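Die Bilderleiste Madus: mein liebstes Stück im Laden
27.12.25 – von der Werkstatt Clallia

Eigentlich wollte ich nie Bilderleisten verkaufen. Ich wollte Rahmen bauen, und die Leiste war bloß das Brett, auf dem ich sie in der Werkstatt abgestellt habe. Dann kamen die ersten Kundinnen, schauten an meinen Rahmen vorbei und fragten, was denn das Brett kostet. Tja! So ist die Madus entstanden, und inzwischen geht sie öfter raus als alles andere, was ich mache.

Die Madus ist eine Leiste aus geölter Esche, vorne mit einer kleinen Lippe, damit nichts runterrutscht, und hinten mit einer flachen Nut, in der die Rahmen leicht geneigt stehen. Ich hobel und öle jede selbst, die Kanten breche ich von Hand. Manche haben einen dunkleren Streifen im Holz, manche sind fast weiß. Wer eine ganz helle möchte, schreibt mir das bitte in die Bestellung, dann suche ich was raus.

Es gibt sie in zwei Längen, 70 cm und 100 cm. Für den Flur oder über eine Kommode nehmen die meisten die kurze, ich selbst habe zwei lange übereinander im Wohnzimmer und räume dort ständig um (im Winter mehr Postkarten, im Sommer die großen Drucke). Die Tiefe ist bei beiden gleich, da passen auch zwei Rahmen hintereinander, wenn sie nicht zu dick sind. Für schwere Sachen mit Glas würde ich immer die Befestigung für Massivwände nehmen und an einer Rigipswand ordentliche Hohlraumdübel, bitte nicht die, die noch in der Schublade lagen.

Zur Montage: Die Schiene Gravomia liegt bei. Die schraubt ihr zuerst an die Wand, Wasserwaage drauf, festziehen, dann hängt ihr die Leiste von oben ein und drückt sie nach unten, bis sie satt sitzt. Wenn sie wackelt, ist meistens eine Schraube nicht ganz versenkt. Seit Juni liegt auch eine Bohrschablone aus Karton bei, vorher musste man messen, und ich habe mich bei meiner eigenen prompt vermessen. 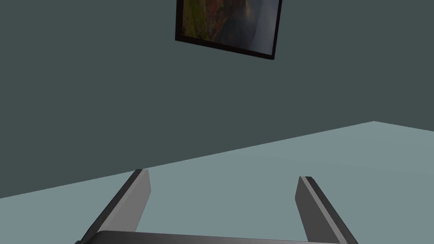
Über die Höhe kann man lange streiten. Ich hänge lieber etwas tiefer, sodass man die Bilder auch vom Sofa aus gut sieht – aber in einem Raum, in dem man vor allem steht, darf es ruhig höher sein. Klebt euch vorher einen Streifen Malerkrepp an die Wand und lasst ihn ein paar Tage dran. Das hat mir mehr geholfen als jede Faustregel.

Gepflegt wird die Leiste mit einem trockenen Tuch und einmal im Jahr mit ein bisschen Öl. Ein kleines Fläschchen könnt ihr für 17 Euro dazubestellen, das reicht ewig. Die lackierte Variante Moen in Anthrazit braucht das alles nicht, da genügt feucht abwischen. Zwischen den Jahren verschicke ich nichts, danach geht es der Reihe nach weiter!

Kommentare

wandfarbe_gruen: Hab die lange jetzt seit dem Sommer, hält bombenfest. Nur die Lippe hätte ich mir einen Tick höher gewünscht, meine Postkarten kippen gern nach vorne.

Tintenklecks: Gibt es die Moen auch in Weiß?

Clallia: Noch nicht, ich teste gerade zwei Lacke, einer davon vergilbt mir zu schnell. Und wegen der Postkarten: ganz hinten in die Nut stellen, dann lehnen sie an der Wand.

altbau_dritter_stock: Schablone war super, das Bohren in unsere krumme Wand eher weniger. Hängt aber!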